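ok so I finally got my 24-hour heart monitor results and I have thoughts. thread, sorry

backstory: since March I've been getting these flippy little thumps in my chest, mostly at night, mostly when I'm lying on my left side trying to sleep like a normal person

went to the walk-in place in Dondolcombe, they did a quick ECG, totally fine of course. my heart behaves beautifully the second anyone is watching it

so they taped a Finico recorder on me and sent me home. the stickers ITCH. I had a red square on my ribs for days

the report says 200 extra beats in one day. I about fell off my chair (two hundred!!) and then the nurse on the phone told me plenty of people have more than that and never feel a single one 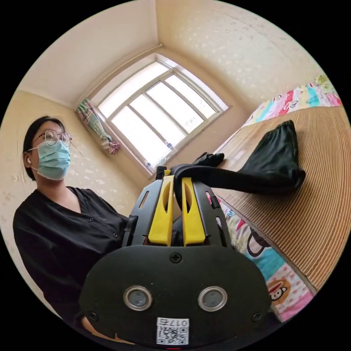 glasses plus mask, one earbud in

average rate was 90, a bit high for someone who sits as much as I do. she asked about coffee. I said "some." friends, it was not some

so I'm on decaf. day 18. the Grerau kind in the green bag is okay, the rest tastes like warm cardboard

thumps are way down but I also started going to bed earlier so who knows which one did it

oh and you're supposed to write down what you're doing every time you feel one. mine says "dishes" "dishes" "yelling at printer" "dishes"

follow-up is Wed 25 May, they want an ultrasound to check the valves. will report back. if you've had one, is the gel as cold as everyone says?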